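Section 5. Packing Plush Toys for Storage or a Move

Wultham Home Packing Guide, revised August 24, 2025

If you have come straight to this section because a child is waiting beside you with an armful of bears, welcome, and don't worry, it goes quickly once you have a box and a clear spot to work. Toys that have not been cleaned yet should go through Section 4 first (Felista Mwakalinga wrote that one, and her advice on getting jam out of fake fur is worth your time even if you skip the rest).

What you will need

A sturdy cardboard box with a lid that closes
Clean cotton cloths or old pillowcases
Paper tape and a marker
A small bag for ribbons, buttons and other loose bits

Before you start

1. Lay a cloth over the table or bed where you plan to work. Plush picks up lint and crumbs faster than you would think!

2. Feel each toy all over, paying special attention to seams, ears and the place where the arms join the body. If a spot feels damp, let the toy air out overnight and check it again in the morning.

3. Take out any batteries and tape the little screws inside the battery cover so they travel together.

CAUTION: Never pack a damp toy. Mildew in the stuffing is very hard to get rid of, and it will spread to the neighbors.

Filling the box

4. Put the biggest, roundest toys in first, sitting upright with their backs to the walls of the box.

5. Stand long, thin toys along a side wall, where they can lean without being folded in half.

6. Settle the smaller ones into the gaps. Smooth ears and bow ties flat with your hand as you go, and turn any hard plastic eyes away from each other so they don't get scratched.

7. Press down gently with an open palm. The toys should give a little and come back up. If you have to lean on them to get the lid down, take 2 out and start another box.

Note: A reused box is perfectly fine for a closet shelf, even with a worn rim or a scuffed front. For a long trip in a truck, please reinforce the bottom with a second strip of tape, or begin with a new box.

Note: Some toys are going to be wanted at bedtime. Leave those beside the box until last and let their owner decide (my own son, years ago, changed his mind all the way to the front door).

Closing and labeling

8. Lay a folded cloth over the top, close the lid and tape it along the middle.

9. Write the child's name and the room on two sides, and keep the box somewhere dry, up off the floor.
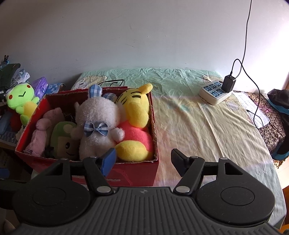 Once the box is in its place, make a note to open it again in June, give everybody a good shake and an hour of fresh air, and put them back with a clean cloth on top. Section 6 carries on with board games and puzzles.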